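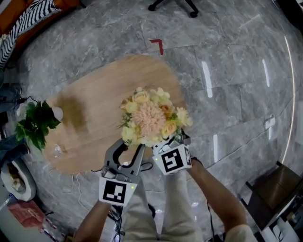

Flowers on the Table: How a Centrepiece Changes a Shared Sitting Room

Report for the Home and Interiors module, second year, Clenham College

1. Why we chose this subject

Our group wanted to do something small and do it properly. Most of the other projects this year were about whole rooms – new layouts, new lighting, a full colour scheme – and we felt, perhaps a little stubbornly, that there was plenty to learn from a single table and whatever gets put in the middle of it. Everybody has a table like that. It collects keys and post and cups, and then visitors are coming and somebody clears it and puts flowers on it, and for an afternoon the whole room seems to have been thought about.

So our question was a plain one: does an artificial bouquet make people like a sitting room more, and does it matter which colours are in it?

2. The table and the room

The room has a grey marble-patterned tile floor, which is lovely to keep clean but does look rather cool, especially in the mornings. The table is a light wooden one with a rounded, uneven oval top, and there is an orange sofa with a black and white zigzag cushion. We kept the green potted plant at the edge of the table for every arrangement, partly out of affection and partly so that there was always some dark green for the flowers to sit against.

The wood has a darker patch in it. We spent longer than we should have discussing whether to cover it, and in the end left it showing. A runner would have hidden the shape of the top, and the shape was what we liked best about the table in the first place.

3. Choosing the flowers

We used artificial flowers throughout so that the bouquets would look the same in the last week as they did in the first. We had a budget of 29 pounds and spent nearly all of it at the Cheetham market, where there is a very patient stall with buckets of stems sorted by colour.

We made up three bouquets: a white and blue one, a deep red one, and the peach one, which has a big fluffy peach-pink flower in the centre (very like a chrysanthemum) with roses in peach, pale orange and cream, and small pale yellow flowers and leaves tucked in around the outside. The peach one took the longest. Our first attempt had two large flowers side by side and looked like a pair of headlamps, so we took one out and let the roses fill the space, and it was better straight away.

4. What we did

We tried each bouquet in the middle of the table and then again towards one end. Visitors came in, sat down for a few minutes and filled in a short card, with a score for how welcoming the room felt and a line for anything they wanted to say. We collected 90 cards in July. We also asked 11 people to come back in the evening with the lamps on.

5. What we found

The peach bouquet in the middle of the table had the best scores, and the comments were full of words like "warm" and "sunny". Several people mentioned the sofa in the same breath, so we think the soft orange in the roses was picking up the stronger orange of the cushions' home, so to speak. The red bouquet did well in the evening and poorly in daylight. The white and blue one was called "smart" quite often, and "chilly" nearly as often, and we suspect the floor had something to do with it.

Moving the flowers to one end made less difference than we had hoped. With the plant already at the edge of the table, an off-centre bouquet could look crowded, and two cards said so in very strong terms.

6. What we would change

We would ask fewer questions and leave a bigger space for comments, as the comments were by far the most useful part. We would also like to try a bouquet of real flowers beside the artificial one, if the budget could be stretched, and to repeat the whole thing in a room with a carpet.

The three bouquets are now on the shelf by the department office, and anyone who would like to borrow one is welcome to it.

Related projects

Curtains or blinds? A small survey in Lundton
200 cushions: sorting a donated collection by colour and pattern
The Hurach reading corner, one year on
Lamps at sitting height
Painting a hallway with leftover tins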